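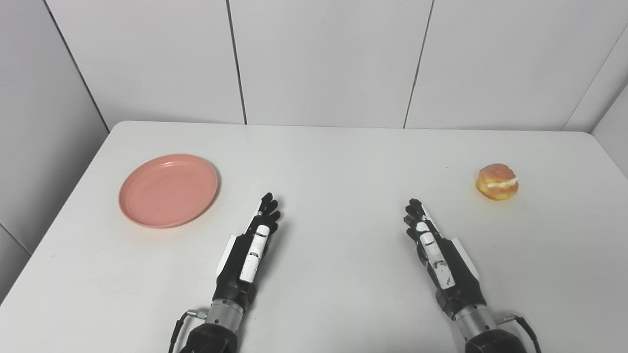
*418 words · 2 min read*

I've had the Lelura cell to myself since Tuesday and I am having a lovely time! Two arms, two five-fingered hands, one white table, and a setup sheet that was last touched by someone with a very relaxed attitude to detail. So I've started again from scratch, and I'm writing it up while it's all fresh.

The job on paper is simple: food item, plate, pick, place. Most of my week has gone on everything underneath that, and the cables most of all. Each hand has its own lead at the wrist, and the old routing was far too tight. You could turn the wrist all the way one way and it was happy, then go the other way and the hand dropped off the network with error 221. I swapped connectors, I swapped ports, I blamed the Nakamura controller (sorry, Nakamura controller). It was a lead being tugged by its own clip. I took the clip off, left a proper loop hanging outside the forearm, and ran the wrist end to end 10 times each way without a single dropout.

After that came finger zeroing, which I've grown oddly fond of. You let the hand open fully, wait for the motors to settle, save, then close it slowly and watch the thumb. The thumb is where a bad zero shows up first. Mine was crossing too low on the right hand, so small round things squirted out sideways. I fixed that in the Griden panel by bringing the thumb round a touch earlier than the fingers, and then it was time to get the fruit bowl out.

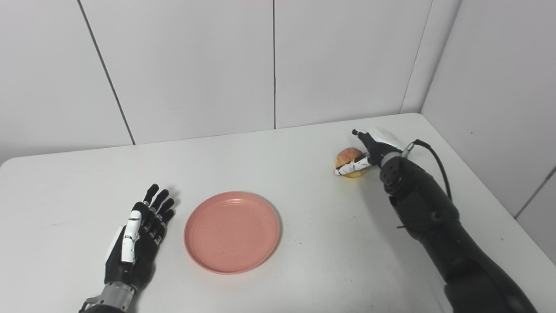

## Getting the grip right

Apples are brilliant for this. They're firm enough to forgive a clumsy close and round enough to tell you when the fingers aren't sharing the work. I start with the force limit well down and bring it up a little at a time — never two settings at once, or you can't tell which one helped.

Buns are another matter. The cream-filled ones need a much gentler close, so I've saved them as a separate profile, number 1209, with a slower thumb. I also wipe the fingertips between foods, partly for grip and partly out of respect for the joints.
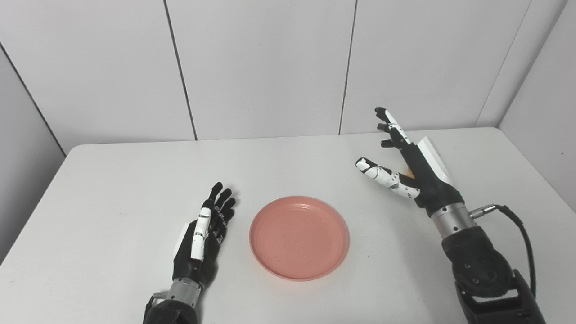
The other thing I changed was the ready pose. The old one parked both hands low, and the first move out of it always swung a bit wide for my liking. Now the working hand lifts before it goes anywhere, and I check the clearance over the plate at crawl speed whenever I've edited a waypoint. It adds a few seconds and I don't mind a bit.

Still on my list: a softer clip for the left lead, a fresh backup of the Griden settings, and a label for the Tedholm power supply so I stop reaching for the wrong switch. I'd also like to try the whole routine with the plate moved further over, as the left arm has had a very easy week so far.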